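The Bin Room

Jonalyn Ambrosio took the evening shift because it paid a dollar more and because her mother slept then. She worked at the kitchen counter with the laptop propped on a cutting board. At six she logged in, put on the headset, and picked up the controller with the sticky trigger.

The batch for Tuesday was called Zerklow. All the batches had names like that. Last month it was Endedmont, which was drawers, and before that something with mugs that had gone badly and been pulled. Zerklow was bins. Pick up the bin, move it to the other end of the table, set it down. The quota was 500 good ones for the group by the end of the week, and the counter in the corner said 937 attempted and 212 kept.

"They're throwing out most of them," she said into the headset.

"They're throwing out most of mine," Orton said. He was somewhere in Ohio. She had never seen him. "Yours are all right. You go slow."

She loaded the first one. The room came up the way it always did, the gray wall, the brown door, the clock. She had been in that room for three weeks and knew it better than her sister's apartment. The start position was randomized, but only a little. The arm always woke up leaning over the bin like someone about to read the label, and the label was always blank.

She squeezed the trigger and the gripper closed on air. Too far back. She opened it, moved it forward the width of a finger and tried again.
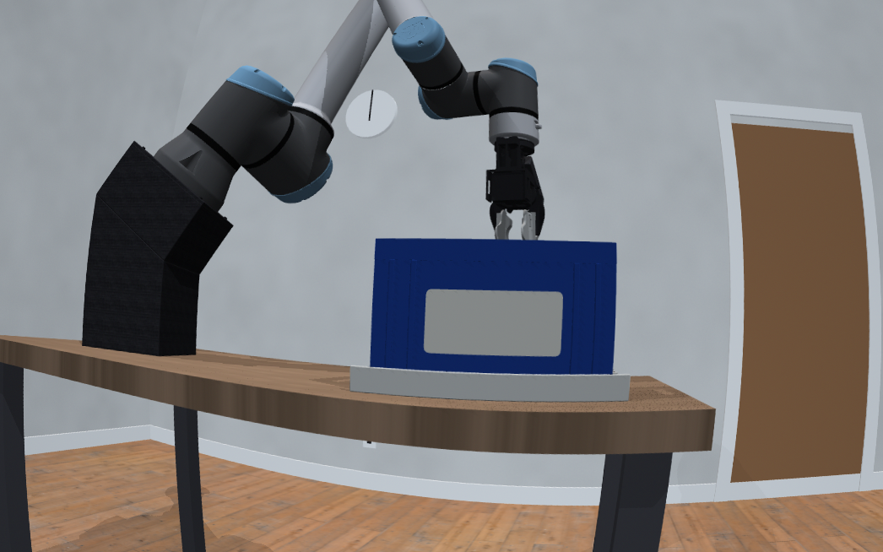 The trick with the bins was the rim. If you came straight down on it you could get one finger inside and one outside, and it would hold as long as you lifted slowly. If you lifted fast the bin swung, and when it swung it hit the pedestal, and the episode ended with a flat tone and the word DISCARD. Orton got a lot of flat tones.

She got it up. She carried it across and put it down and let go and backed the arm away. The counter went to 213.

At eight the message came in from Sivakumar, who ran the project and wrote to them in full paragraphs. The last round of training had finished, he said. The policy was learning to lift, and that was very good. It was also learning to wait. In 573 of the test runs the arm had gone to the bin, stopped just over the edge, and stayed there for two or three seconds before closing. The wait served no purpose that he could find. He asked everyone to please make their motions continuous and to start the grasp as soon as they were in position.

"That's not me," Orton said. "I don't wait for anything."

Jonalyn didn't answer. She pulled up one of her episodes from the first week and played it back. The arm came down to the edge of the bin and stopped. She counted under her breath. One, two, and the fingers closed. She played another. One, two, and closed.

She knew what it was. Her mother's room was behind the kitchen wall, and every so often she stopped to listen for her. She would get the arm where it needed to be, where it couldn't get into trouble, and hold it there while she listened. Then she'd go on. She hadn't known she was doing it every time.

"You there?" Orton said.

"Yes. Hang on."

She took the headset off and went down the hall. Her mother was on her side with the lamp on and one slipper still on her foot. Jonalyn took the slipper off and turned out the lamp. She left the door open wider than usual and moved the laptop to the end of the counter, where she could see the foot of the bed.

She wrote back to Sivakumar that some of the pauses were hers, maybe all of them, and that he could take her early ones out if he wanted to. He answered in ten minutes. He said that her early ones were most of what they had – that if he took them out there would be nothing left to learn lifting from. He would keep them in and hope that the new ones outweighed them. They were going to need 1000 now instead of 500. He was sorry about that.

"A thousand," Orton said. "I've got a kid's birthday Saturday."

"I'll do some of yours."

"You don't have to do that."

"I'm up anyway," she said.

She loaded the next one. The arm woke up over the bin. She looked past the screen to the foot of the bed, where the blanket was, and then she came down on the rim and closed the fingers right away. The bin swung a little going up – not enough to hit anything. She carried it across.

214. She loaded another.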